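El pliegue

Las dos de la mañana y el planificador otra vez en rojo. Getsemaní Ledesma no se había quitado el abrigo. Café frío, terminal abierta, 179 episodios en cola y el dichoso módulo —Drusum, lo había bautizado Colette— negándose a cerrar la trayectoria.

—Falla en el 78 —dijo por teléfono—. Siempre en el 78.

—Pues ábrelo —contestó Colette Delaunay. Voz de sueño. Colgó.

Lo abrió.

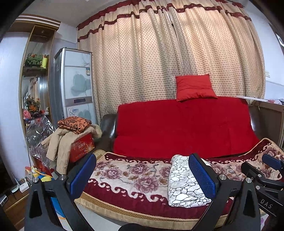
Drusum calculaba contornos. Para eso lo habían escrito en marzo, deprisa, con Cetomov pidiendo entregas cada semana. Buscaba un borde, proponía dos puntos de agarre, cerraba. Con toallas lisas, perfecto. Pero la tela blanca tenía líneas negras por todas partes, como piedra agrietada, y debajo un asiento lleno de peonías. Bordes, bordes, bordes. El pobre programa veía grietas y queria agarrarlas todas.

Getsemaní se rió sola. Catorce horas culpando al control y era la percepción. Subió el umbral. Nada. Metió la máscara antes del contorno, al revés de como decía el manual de Amedora, y lanzó la prueba. La barra avanzaba. 76. 77.

Pensó en su abuela, en Sotelo, doblando sábanas sin mirar, hablando de otra cosa. Qué umbral usaría ella.

78. Se paró. Un segundo, dos. Luego un contorno verde, uno solo, entero alrededor de la tela.
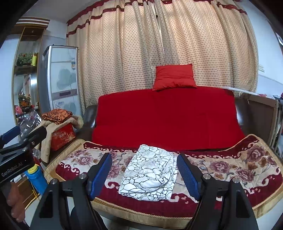

La llamada

Colette tardó seis tonos.

—¿Cerró?

—Cerró. Va por el 79.

—¿Que tocaste?

Getsemaní miró el código. No lo tenía apuntado, claro. Ni un comentario, ni un commit.

—Espera —dijo, y buscó un boli.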